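Thursday, late

I should be asleep but I'm still buzzing, so this goes down now while my legs remember it. I walked the whole Hikport ridge today! All 13 miles, end to end, with the side trip up to the old fire lookout, and my knees only started complaining on the last set of switchbacks.

Started at the Wendt trailhead a little before seven. Only two other cars in the lot. The fog was sitting so low that I couldn't see the first marker until I was practically leaning on it, and for the first hour everything dripped -- the ferns, my hat, the end of my nose. I kept thinking I'd have to turn back and then the trail would tip up a little more and the light would get a little whiter. Then I came out on top of it all at once, with the whole valley filled in like milk in a bowl and the Premov hills sticking out on the far side. I said "oh wow" out loud to no one at all.

The lookout is at 2318 feet according to the brass plate, and there are 178 steps up from the saddle (that's what the sign says, and I believe every one of them). I ate my first sandwich up there with my back against the wall, out of the wind. Cheddar and pickle. I should always bring two of that kind and skip the peanut butter, which was squashed flat by noon anyway.

Birds, for the list: a kestrel hovering over the south slope for ages, juncos all over the place, one very loud pileated woodpecker that I heard four times and saw once. Also a toad! Right in the middle of the trail past the second creek, in October, looking annoyed. I walked around it.

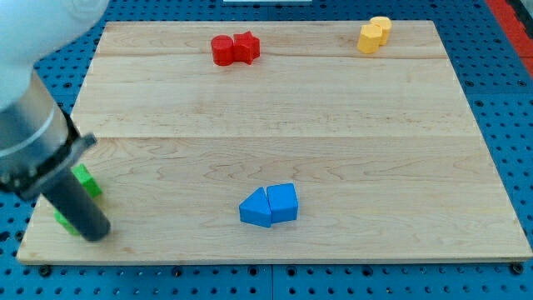
Red cylinder and star, side by side on the board.

The long stretch down to Stetuvent was my favorite part and I hadn't expected that. On the map it just looks like a boring wiggle through the trees, but the maples have all gone over in the past week and the path was yellow from one side to the other, so bright it felt like walking on a lit-up floor. I slowed way down. I must have stopped every few minutes to pick up a leaf, and now I have a whole pocketful going crispy on the dresser and no plan for them.

Missed the turn at the stone wall, same as last year. You have to go left BEFORE the gate. Writing that in big letters so I find it next time. It cost me roughly half an hour and a wet foot.

Got to the bottom at ten past three and had a bowl of split pea soup at the cafe by the bus stop, then a second bowl, plus the roll. The bus back was late and I didn't mind a bit.

Next time: thicker socks, more water, the small thermos and not the big one. I want to try it in the other direction in spring, if the creek isn't too high. Boots are stuffed with newspaper by the back door. Left heel has a blister coming, so tomorrow is a slippers day.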